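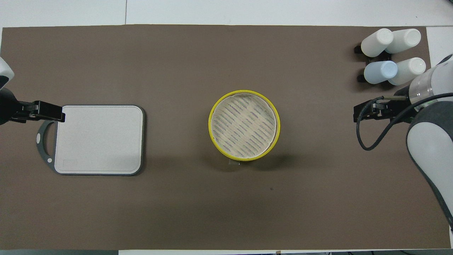
Section 5: Tuning Your Zarura Lap Harp for the First Time

Welcome back! By now your harp should be out of its case and resting comfortably on your knees, and we can get to the part everybody looks forward to. Set aside a quiet half hour, and don't worry if the first pass sounds a little sour. New strings stretch, and they'll keep on stretching for a good while yet.

1. Find the longest string, the one nearest your body. It should sound a low G.

2. Slip the tuning key over its pin and push down gently until it seats.

3. Pluck the string with your thumb and turn the key a tiny bit at a time, clockwise to raise the note. (Tiny really does mean tiny, a hair's width is plenty!)

4. Work your way up to the shortest string, checking each note against your tuner.

5. Go back to the low G and do the whole thing again. 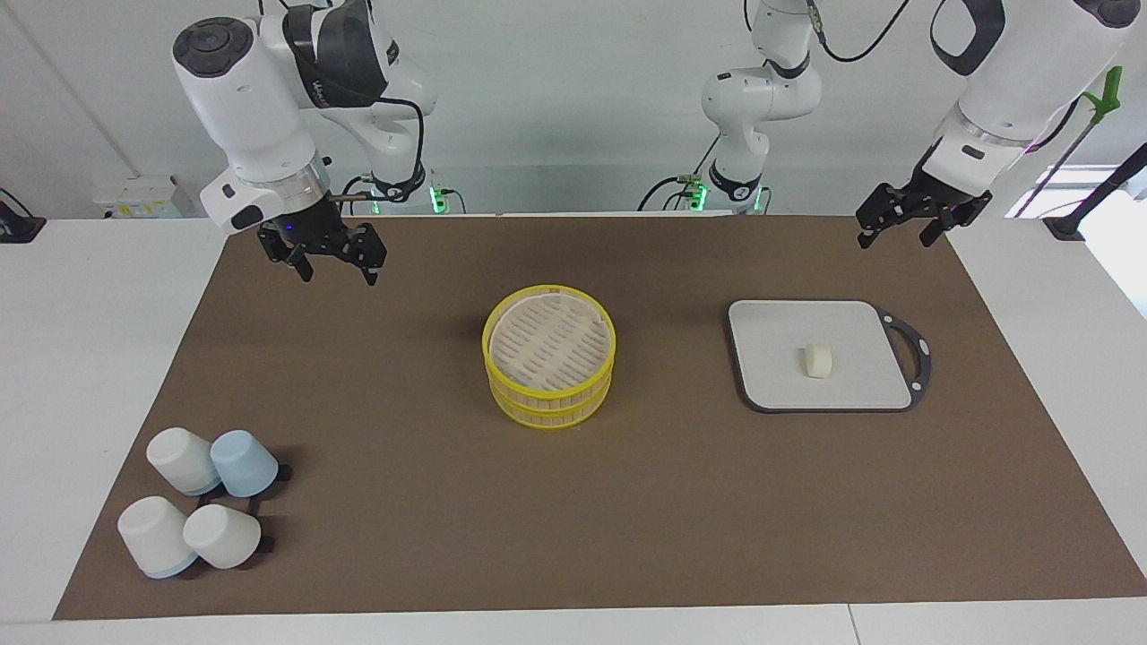

Both arms over the mat, grippers open.

Caution: Never take a string more than 2 half steps above its marked note. It can snap, so keep your face well back while you turn the key.

Note: If a pin slips, press down a little harder as you turn. If it still won't hold after 8 days of regular tuning, write to Mariann Vincze at our repair desk and she'll gladly walk you through it.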